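Setting up a kitchen in a month, on a budget

I moved into the apartment in Skustcombe in July with two suitcases, a box of books and a desk lamp. The place came with a stove, a refrigerator and nothing else. My old roommates kept the kitchen stuff when I left, which was fair, since they had paid for most of it.

I gave myself 1000 dollars for the whole apartment, kitchen included. It went faster than I expected and I made a few choices I would change, so I am writing them down while I still have the receipts.

The stove

It is electric, with coil burners, and the back left one only has two settings: off and very hot. I called the building office and they gave me a date, then another date. In the meantime I learned to use the front two for everything. If you are moving into a rental, turn on every burner before you sign the checklist. I looked at them and wrote "fine."

Pots and pans

I bought one 10-inch skillet, one saucepan with a lid and one big pot. The skillet is cast iron and came from the thrift store on Chidiac Street for 19 dollars. It had rust around the handle. I scrubbed it with steel wool, dried it in the oven, rubbed it with oil and baked it upside down for an hour, and did that three times. The kitchen smelled bad for a day.

The saucepan is new and I regret it. The handle gets too hot to hold and the lid rattles. I went for the cheapest one because I had already spent more than planned on a mattress. I should have waited and gone back to the thrift store, where the shelves change every week.

The big pot is the best thing I bought. I make soup in it on my day off and eat from it until it runs out. Lentils and carrots mostly, sometimes barley, sometimes chicken thighs if they are marked down.

Knives

One chef's knife, one paring knife, one bread knife. I was going to buy a block set because it looked like a good deal, but I counted how many of the knives in my parents' set anybody ever used and it was three. A sharpening stone cost me less than a second chef's knife would have. I am still not good with it. The paring knife came out sharper and the chef's knife came out about the same as before.

Plates and bowls

Four of each, all white, all from the open stock shelf at Jeswood. I picked that store because you can buy one plate at a time there, so when I break one I can replace it. I have broken one already.

I did not buy mugs. People give you mugs. I have seven now and I have not paid for any of them.

Storage

There are two drawers in this kitchen and one of them is blocked by the refrigerator door. I keep the flatware in the good drawer and use the other one for things I rarely need, like the pizza cutter and the spare keys. Dry goods are in glass jars on top of the refrigerator. I saved the jars from pasta sauce. Soak off the labels in hot water with baking soda, and whatever glue is left comes off with cooking oil.

Small stuff

I put this off until the end and it added up to 60 dollars, which annoyed me. Can opener, peeler, wooden spoon, spatula, colander, measuring cups, dish towels. I never once thought about a can opener until I was standing there with a can of tomatoes.

I also wanted chopsticks. I eat noodles several times a week and had been using a fork. There were more kinds on the rack than I was ready for, including extra large ones sold for hot pot.
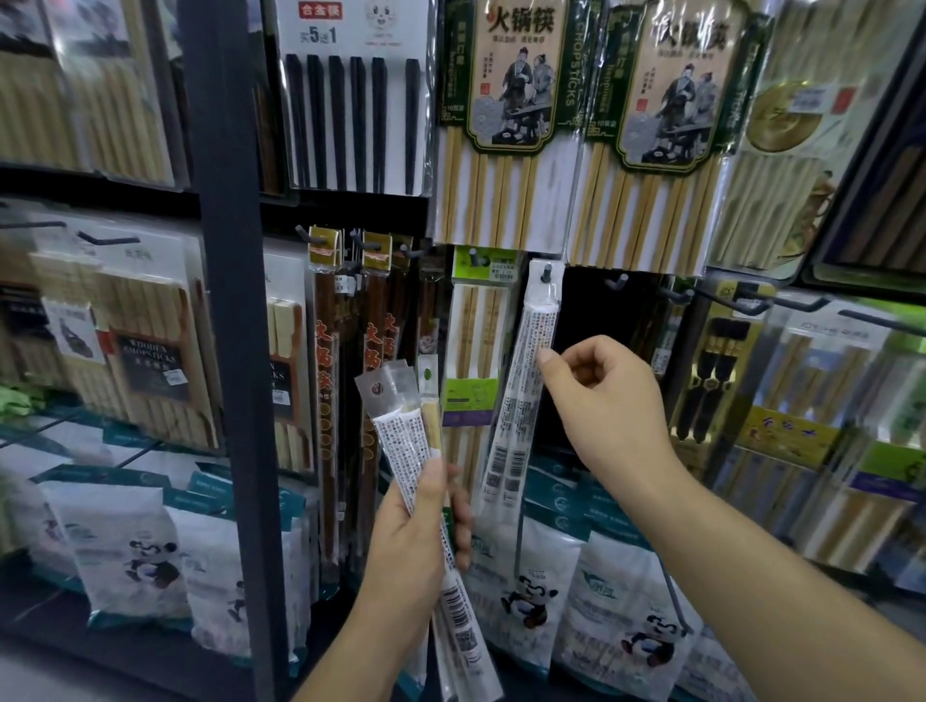

What I spent and what I would skip

The kitchen came to a little under a third of the total. The mattress was the largest single thing, then the skillet, pots and knives together, then a table I found secondhand. I skipped a microwave and have not missed it. I skipped a toaster and have missed it every morning, so that is next.

Things I would not buy again: the saucepan, the dish rack (too wide for the counter, it hangs over the sink) and a set of plastic containers whose lids have already warped in the dishwater.

Things I would buy sooner: the colander, a second cutting board, a decent oven mitt. I used a folded towel for two weeks and burned my thumb.

The building office finally sent someone for the back left burner. It now has three settings. I am going to try rice on it tonight.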